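4. Weekly hand and wrist check

I do this one at the start of a shift, before the Vokura cell gets busy, and it takes me 14 minutes if the tools are where they should be. The Patholm manual puts it under monthly care. I'd go weekly – our hand opens and closes all day long and small things work loose.

You'll need the short screwdriver from the cell drawer, a lint-free cloth, a flashlight and the log sheet.

4.1 Park the arm using program 924. Wait for it to come to a full stop.

4.2 Turn the key to SERVICE and take it with you. Please don't leave it in the panel, even for a quick look!

4.3 Press lightly on each finger. You want a bit of spring and no clicking. If one clicks, write down which finger and go to section 6.

CAUTION: Never push the fingers open past the point where they start to resist. The tendons inside don't like it, and a new set from Flastby takes forever to arrive. 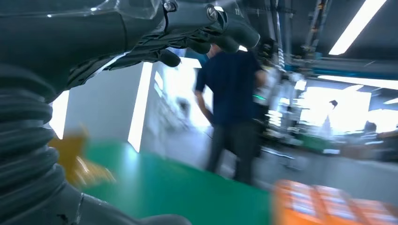
4.4 Now for the screws on the back of the hand, the part I see skipped the most. Wipe the housing first so you can get a good look at the heads. One sits near the middle of the hand and the other a little farther along, at the base of the fingers, both recessed, so a fat screwdriver just chews up the edges. Turn each one until it's snug and then stop. If a screw keeps turning and never gets tight, leave the cell in SERVICE and call me over.

4.5 Move on to the black bellows sleeve at the wrist. Shine the flashlight along the grooves between the ribs and look for cracks, grit, or a rib that has folded in on itself. A folded rib can usually be eased back out with a thumb. A cracked one means a new sleeve (section 7).

Note: Dry cloth only on the sleeve. I tried a degreaser once and the sleeve went sticky for days.

4.6 Check that nothing is lying where the hand will travel – loose parts, your cloth, the flashlight (yes, I've done that).

4.7 Put the key back, switch to AUTO SLOW and run the open-and-close cycle 2 times. Listen while it runs. A soft hum is fine, but a scraping noise means stop and go back to 4.3.

4.8 Fill in the log sheet, then set the cell back to normal speed. Spare screws are in the tin marked Grímsdóttir, on the shelf above the panel. If you take the last one, put it on the order list before you go to lunch.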